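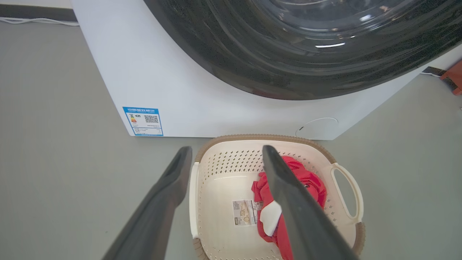 July 9, 2020

Laundry corner, second go at sorting out the wash for the textile bench. I have been meaning to write this up since February, when Johanna Hollenstein asked me how we keep the reds away from the whites and I had to admit that we mostly don't!

The front loader stays where it is for now. I would like the cables along the wall tidied before we do anything grander, and I still want to read through the Zusimmont booklet about the little round hatch down by the floor, which I suspect I have been neglecting (if anyone has opened it lately, please write it in here, with a date).

The basket with the tan rim goes on the floor in front of the machine - please leave it there, it saves so much walking back and forth. I'm very fond of it, I have to say. The holes let things air a bit, and the handles are kind to the hands when it's full.

Red things are the worry, as ever. My plan is to run the Garkik swatches by themselves for 2 cycles, cold, with an old white scrap thrown in to see what bleeds, and only after that let them anywhere near the Castillo cottons. Job number for all of it is 2,334, so the tags should say that and nothing else.
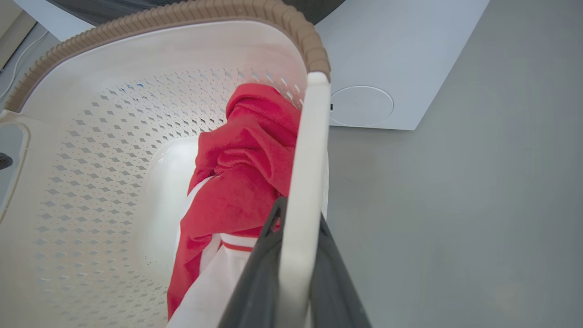

Red cloth in the basket with the white piece with the red stripe, still to be separated.

The striped one is what I keep dithering over. It's mostly white, so it ought to go with the whites, but that stripe makes me nervous. I'll test it on its own at 20 degrees with a small scoop of the Uvametti powder and write down what comes of it. Johanna, if you get to it before me, go ahead - the scoop is on the shelf behind the door.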